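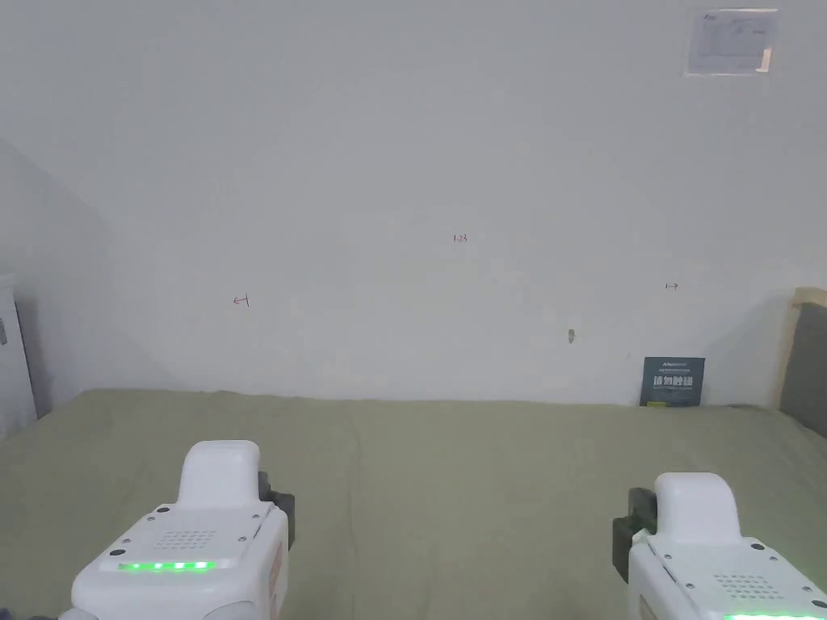

3. So, can it fold a T-shirt yet?

I'll give you the short answer first: sometimes, and slowly. When Geum-ok Ahn and I started this work in January, I was pretty sure cloth would be our easy category. Cloth doesn't smash, it doesn't roll off anything, and you can squash it as hard as you like. (I've since apologized to everyone I said that to!) The policy we call Brolov was trained on 1000 demonstrations of bedroom chores, of which 200 were folding, and we then gave it 50 folding trials on garments it had never met. It finished 20 of them to a standard my mother would grudgingly accept.

What goes wrong is mostly the first grasp. A person picks up a sleeve without thinking, but a two-fingered gripper has to choose an edge, and with a soft sheet underneath the shirt it's all too easy to pinch both layers and bring the bedding along for the ride. 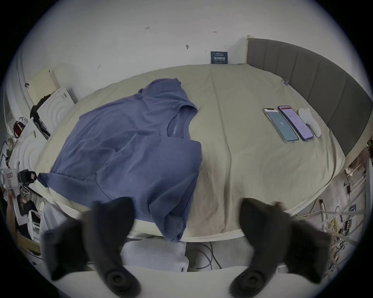 Figure 3. The bedroom task area, with a T-shirt spread on the bed and two phones on the sheet to its right.

Hems that hang over the side of the mattress are the other headache. Brolov tends to treat the drooping part as if it were lying flat, reaches for a corner that isn't there, and closes on air. Our earlier baseline, Phuthong, had the same habit, only worse – it would keep trying the same spot until we stopped the trial.

Small hard things were a much happier story. Moving a phone from one spot to another was dull to watch, and I mean that as high praise. I'd trust the system to tidy a bedside today, if you weren't in a hurry. Laundry I'd still do myself, and Section 4 looks at whether softer fingertips change my mind.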